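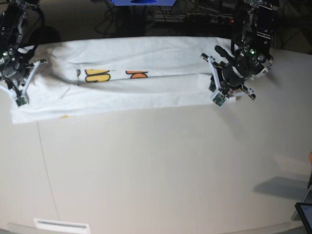
Folding a shirt through somebody else's hands is the hardest easy thing I have ever tried to do. I've been folding laundry since I was eight or nine, I can do it while arguing on the phone, and then I sat down at the arms and it took me most of an afternoon to get one T-shirt into something you could put in a drawer. The lengthwise fold is the part I like best. You get one gripper on each end of the shirt, the cloth goes into a long band, and the cartoon on the front mostly vanishes into the fold except for a bit of yellow and a bit of orange. After that I have to let go, and letting go is where I lose it every time.

I should back up. I've been working on the Dallano project since October, mostly on the software side, and this spring I finally asked for time on the controls. The way we teach the arms is pretty simple to explain. You move a pair of handles, the arms copy you, everything gets recorded, and later a model gets trained on the recordings. One go at the task is one episode. Fatos Ivanov, who trained me, wants 800 clean episodes of shirts before we even talk about towels. I have contributed, um, a modest share of those.

My first 20 got thrown out. All of them! They weren't failures exactly, most of them ended with a folded shirt, but Fatos played a few back for me and I saw what the problem was. I hesitate. I go down to the cloth, stop, go up a little, think about my life, go down again. The model will happily learn the thinking about my life part. So the rule now is that I decide where I'm grabbing before I move, and if I miss, I fix it in one smooth go and keep moving. Misses are fine, by the way (I didn't know that!). You want some in there so the arms learn how to recover. Dithering is what ruins an episode.

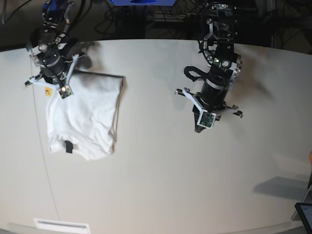 The other thing I had to unlearn was using both hands all the time. At home I never think about it, my left hand is always fussing with something, smoothing or tugging. On the arms every extra tug is one more thing for the model to pick up, and half of mine didn't do anything useful. So if only one side has a job, the other one stays up and out of the way until it's needed. It feels so unnatural. My hand gets itchy just hanging there.

And you can't feel the cloth, at least not on our handles. When I pinch a sleeve at home I know right away if I've got one layer or two. With the handles I'm going by eye, and a white shirt on a white table is not a generous thing to look at. I've started watching the wrinkles instead. If the creases pull toward the fingers when I lift a tiny bit, I've got it. If only the top layer moves, I've got half of it and I need to go back down. Fatos does this without seeming to look at all, which is annoying.

We've tried two sets of handles so far. The Rolinent ones are light and quick and my wrists love them, but I overshoot constantly. The Wuvent pair is heavier and a little sticky when you turn it, and I fold better with it, so that's what I've been using. I do need breaks. After more than 2 hours my folds get lopsided and I start blaming the shirt.

Next up is the Trajkovski sheet, which is our list of starting positions: inside out, sleeve tucked under, collar facing the wrong way, balled up. I've been putting off balled up. If anybody reading this has done cloth by remote and has a trick for finding the shoulders in a heap, please leave it in the comments, I'll try anything.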